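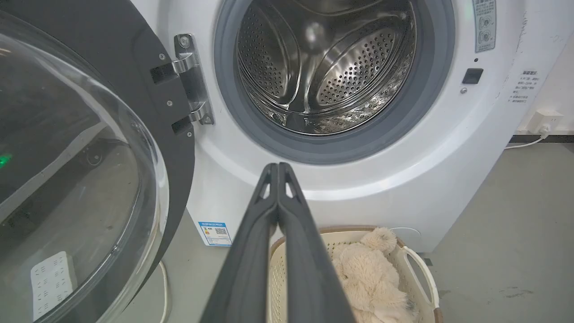 Front-loader, door open: care and loading notes

Gallery page, laundry room, Birthorpe
Compiled by Ismael Furtado, 25 May 2020

These notes cover the open side of a front-loading washer: door, hinge, gasket, drum, latch and filter cover. They are meant for people who share the machine and want to know what to check between loads. Settings and detergent amounts are on a separate page. The machine stands on a concrete floor, which suits it, but the feet should still be checked with a level if it starts to walk during the spin.

Drum. Stainless steel, perforated all the way around, with raised paddles that lift the load and drop it again. Run a hand around the inside before each load. Coins and hairpins tend to lodge where a paddle meets the drum wall.

Latch. The black slot to the right of the opening takes the tongue on the door. Lint packs into it over time. Clear it with a dry cotton swab, never a screwdriver. If the door closes but the cycle won't start, look here first.

Filter. The round cover is low on the front, on the right. Turn the machine off, put a shallow tray under the cover and open it slowly. We do this in April and again in the fall, more often if pets are in the house.
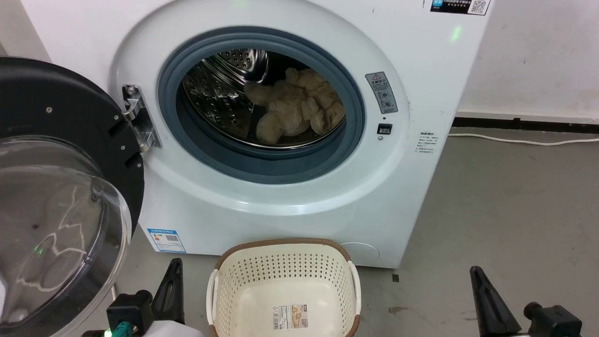
Plush toys wash well in a front-loader if the label allows water. Check the seams first and sew up any gap wider than a pencil point. A zipped mesh bag protects eyes and noses that are glued on. Use cool water and a gentle cycle, with the spin kept low. Long pile mats at high spin and does not fully recover.

One bear on its own can throw the drum off balance. Add 2 bath towels of similar color to spread the weight. Before closing the door, push paws and ears well back from the gasket. Fabric caught between glass and rubber will leak, and the rubber can tear.

Drying takes longer than washing. Press the toy in a towel, reshape it, and leave it in moving air. Stuffing in the body stays damp after the surface feels dry - allow a full extra day. 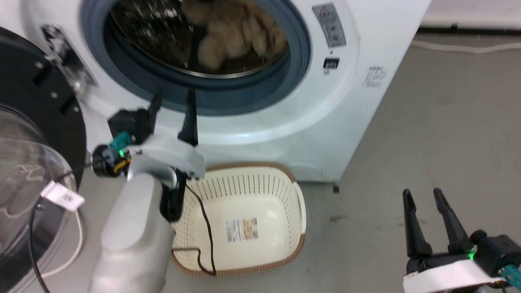 Unloading goes faster with the basket on the floor directly under the opening. Slotted sides let air through, so damp items can wait a short while without going sour. Fold down any tags or hooks that could snag a knit. A light-colored basket also makes a stray dark sock easy to spot.

Keep the basket clear of the door. The hinge carries the full weight of the glass and should not be leaned on, and a tall basket pushed in at an angle will knock the lower edge of the ring. Check the hinge screws once in a while. Snug is enough.

Gasket. Pull the fold back with two fingers and wipe inside it, bottom first. Plain water on a cloth does for weekly cleaning. For gray film we use a capful of Trotex in warm water, then rinse. Dry the fold afterward and leave the door open.

Glass. Wipe the inside of the dome as well as the outside. Detergent residue shows up as pale streaks and collects along the lower curve, where it can hold grit against the rubber.

Power cord. Keep it flat along the baseboard and away from the path between washer and basket. Don't run it under the machine. 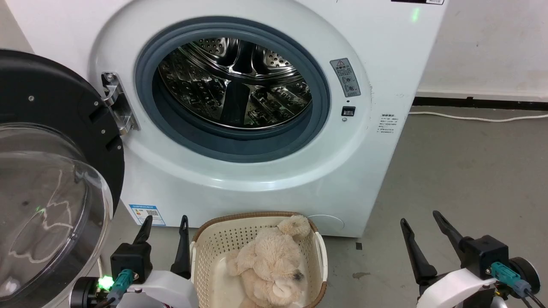 Marlene Sandhu wrote in to say that the advice about leaving the door open needs a limit. With small children or a cat in the house she would close it to a finger's width and prop it with a folded cloth, and she checks the drum by hand before every load regardless. She also finds plain water enough for the gasket if it is wiped after the last load of the day, and has stopped using cleaner on it.

Both points are fair. The door note will be changed at the next update, and the cleaner stays in as an option for film that water won't shift.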